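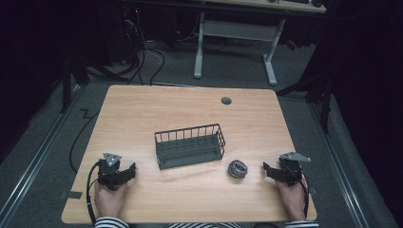
Gimby, a small group working on how machines learn to handle household objects, published its results on two-handed demonstrations in June. The method is simple to explain. A person sits at a table with a gripper in each hand and does a chore. Cameras on the grippers record what the fingers see, and a control policy is trained on the recordings.

The group's lead engineer, who asked that the work be credited to the whole team, spoke with us about what they found.

"We had 2,300 recordings and we thought more was better," the engineer said. "Then we trained on 600 of them and the policy did almost as well. So the question became which 600."

The answer had to do with how each recording began. In the older set, called Multley, people picked up the grippers and went straight to the object. In the newer one, Mai, they started with the jaws open and held still before moving. 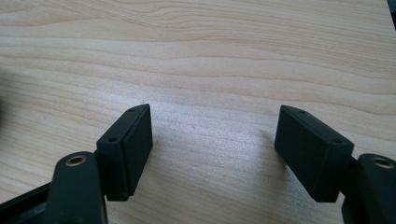 Open jaws over the tabletop, seen from the camera on one of the grippers.

"A camera that close to the fingers doesn't see much of the room," the engineer said. "You get the jaws, some table, maybe an edge. If the jaws are in a different state every time you start, the policy has very little to go on."

The tasks use ordinary things, among them a wire basket and a metal scrubber. The scrubber was harder than expected. It gives when the fingers close on it, and the policy often let go too early. The basket gave trouble of another kind, as the fingers could catch between the rods.

After sorting, 1,081 recordings were kept for the final training run. On the scrubber task the failures fell by half. On the basket they hardly changed, and the engineer did not try to make more of it than that.

"I can't tell you why yet. It may be the two hands - each gripper has its own view, and lining them up in time is still the weakest part of what we do."
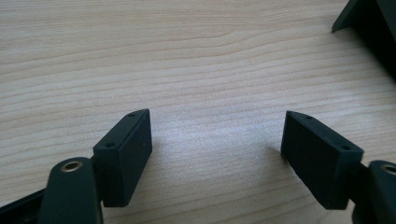 The two finger pads with the gap between them, from a gripper camera.

Fourteen people made the recordings. Some had never held the grippers before, and their work was no worse on average, though it was slower. The team left the slow ones at their original speed.

The next round will be run at Peltomia, with the same tasks and a different table. "We want to know if it was the wood grain all along," the engineer said. "That would be annoying, but we'd publish it."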